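August, glue bench, second notebook (the first one is stuck shut)

Batch 28 of the hide glue trials. Soaked the granules overnight in cold water, as the Prilard sheet says to, then ignored the sheet and warmed them to 60 C in the old double boiler. Smell: a horse with regrets. Spread it on maple offcuts, clamped, left alone until morning.

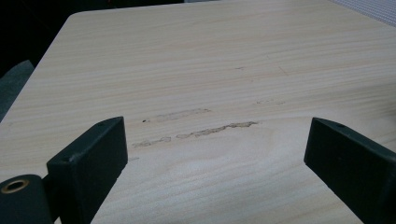
Ultan Kinsella, bench lead, glue and finishes

Pull test on the Traser this morning. Best joint let go at 423 pounds and took a strip of maple with it, so the wood lost before the glue did. Worst joint let go at 124, in the clamp, while I was writing down its number. I had starved that one. Too much squeeze, nothing left in the middle. I know this, I have told other people this, and I did it again with the big clamps.

Added urea to half the pot to slow the gel. Open time much better. The joints feel a touch rubbery the next day, and I don't love that for chair rungs. Adi Gunawan says give them a week before complaining. Complaint filed early.

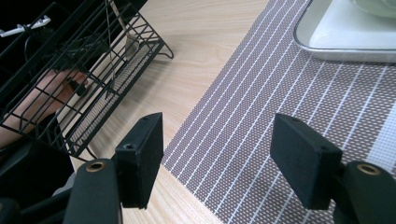 Kaewkla Workshop, Adhesives and Joinery Group

Pot notes: skin forms fast if the lid is off. Skimmed it twice and then stirred the third one in, and lumps followed. The strainer is missing. If you have it, I don't want to know what you strained.

Hulludik granules arrived, darker than the last bag. They took far longer to swell. Don't mix the two bags, whatever the label says about them being the same grade.
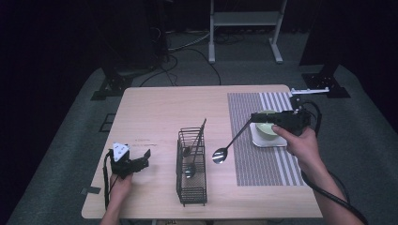

Spoon and striped placemat, table by the carpet.

To do: repeat the starved joint on purpose this time, with light clamping next to it for comparison. Warm the wood first. Label the pots, in pencil, on tape, before they all turn the same brown.

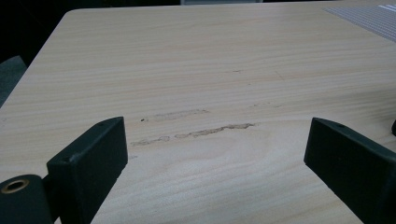 Pale tabletop, rounded corner.

Adi wants to try garlic on the brass inlay before gluing. Old recipe. Will bring garlic.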